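Desk swap day comes to Wodach

I got to spend a morning in May over at the Wodach offices, where the staff have been clearing out their desks before everybody changes rooms. It's a bigger job than it sounds! The company has 103 people in the building, and Lesego Mokoena, the office manager, wants every desktop tidied before the new seating plan kicks in at 2 p.m.

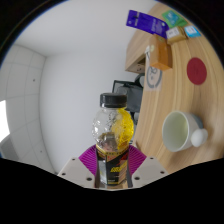 Lesego told me drinks are the number one headache. Bottles, mugs, coasters, they all pile up (mine too, I'm afraid), and the cleaning crew never knows what's still wanted. So the new rule is pretty simple: if it's a drink, it gets a coaster or it goes to the kitchen. 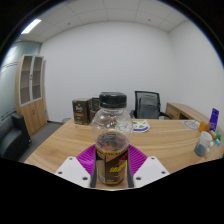
I have to say I'm a little jealous of the furniture. Those big curved desks in light wood, with a glass-front cabinet nearby, are a lot nicer than what I type on at home. They're all staying put, by the way. Only the people are moving, along with whatever booklets and boxes they can't bear to part with.

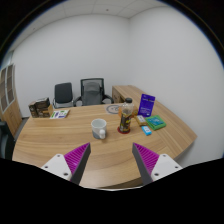 Dineo Mkhize, who's worked there for years, said she'd already filled a bag with old papers and was still finding more. Spare mugs in good shape are going to the Chauke community hall, which could really use them for its Saturday-style breakfasts. If you'd like to add some of your own, drop them at the Wodach front desk any time before the end of the month.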